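Veronika Vass
August 2022

Small thread about dialogue tags, for people who write novels in a language they did not grow up with. I am one of them. I have finished the third draft of my book and I want to write down what I learned before I forget it.

2/
The book is called Pradthorpe. It is the name of the town in it, a mining town with one pub and a lake where you should not swim. I started it in English from the first page. People ask me why not write in Hungarian and translate later. I tried this once with a short story and I ended up with two bad stories.

3/
My trouble was with "said". In school we were taught that to repeat a word is a fault. The teacher would underline the second one in red. So when I began to write dialogue in English, I had people who replied, remarked, uttered, declared, exclaimed and one man who "opined" over breakfast.

4/
My critique partner Sorcha Moriarty read the first chapters and sent me a list of all of them in one column, without any comment. It was a long column. At the bottom she wrote "said??" and her initials.

5/
I was a bit offended, I will admit it. I thought that I had a rich vocabulary and she wanted to take it away. So I took down some novels I love and copied out the dialogue by hand, ten pages from each. This is slow work but I recommend it. Your hand notices what your eye goes past.

6/
What I noticed is that most lines had "said" and many lines had nothing at all. I had read one of these books five times and I never once saw the word. I had seen "opined" in my own chapter every time, like a stone in the shoe.

7/
So draft two was the draft of "said". I changed nearly everything. Then I read it aloud in the kitchen and it sounded like a person hammering a fence. Said, said, said. I had made a new problem out of the solution.

8/
The reason was that I put a tag on every line, also when only two people were speaking and it was clear who was who. In my head I was being polite to the reader. Sorcha's note on this: "I can follow two people, Veronika."

9/
Now my habit is this. With two speakers, I tag the first two lines so we know the order, then I leave them alone until something happens – a pause, a third person, a change of mood. With three or more speakers I tag much more and I do not feel bad about it.

10/
Then I discovered the action beat, and of course I went too far with that also. You know the kind of thing. "I don't believe you." He put down the cup. "You should." She looked to the window. He picked up the cup again.

11/
In chapter 7 my two sisters have an argument which goes for five pages, and in it the older one folds laundry. I wanted something for her hands to do. When I checked, she had folded the same shirt three times. Nobody unfolded it in between.

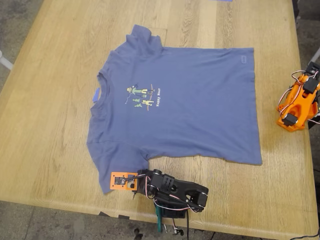
Thread, 23 posts · 5 min read

12/
I fixed it by writing only the actions on a separate sheet, without the speech, from the top of the argument to the end. Then I could see what the sister was really doing with her time. I kept two actions. One is when she stops folding, and this is now the best moment in the chapter, I think.

13/
A test I use for beats: if I move it to another place in the conversation, does anything change? If it can stand anywhere, it was only filling. The cup can go anywhere. The moment when she stops folding can go only after one particular sentence.

14/
A thing which is maybe only for us second-language writers: adverbs on tags. I used them because I did not trust my dialogue to have the right tone. I wrote "she said sarcastically" when I was not sure the line was sarcastic in English. Often it was not.

15/
So now when I feel the wish for an adverb, I take it as a message that I should ask somebody. I read the line to a person with no explanation and ask how the speaker feels. If they say "tired" and I meant "angry", the line must be written again.

16/
Punctuation. In Hungarian we begin dialogue with a dash, and for a long time I had to think about every quotation mark. Comma inside, small letter for "she said", full stop and capital letter for a beat. I have this on a card above my desk and I still look at it.

17/
The mistake I made most often was this one: "I know," she shrugged. A shrug cannot speak. Neither can a smile or a nod, although in my first draft all three were very talkative.

18/
Sorcha allows "whispered" and "shouted" because they tell you the volume. She allows "asked", and she allows "lied" once per book. I have used mine already, in chapter two, and now I regret it a little because there is a better lie later.

19/
Somebody will ask about the names. My surveyor is called Lollarard and yes, it is hard to say. When he has a long scene I call him "the surveyor" in the narration some of the time, but never in a tag. "The surveyor said" made him sound like a new man coming into the room.

20/
His assistant is called Sriwong and she is the easiest person in the book to write. She almost never needs a tag because she only speaks in questions. If you can give one character a way of talking that is theirs, you save a lot of ink.

21/
For those who asked last time, I write the drafts in Nikuvis and I print for the dialogue pass. On paper I mark tags in green and beats in orange. If a page has no colour for a long way, I check if I still know who is speaking. If the page is all orange, I make tea and start to cross out.

22/
The fourth draft begins in September. It will be for the descriptions of the lake, which Sorcha says are "a lot of lake". Before that I will leave the manuscript in a drawer and read other people.

23/
If you write in your second or third language, please tell me which word from your school days you had to unlearn. I would like to know if "opined" was only me.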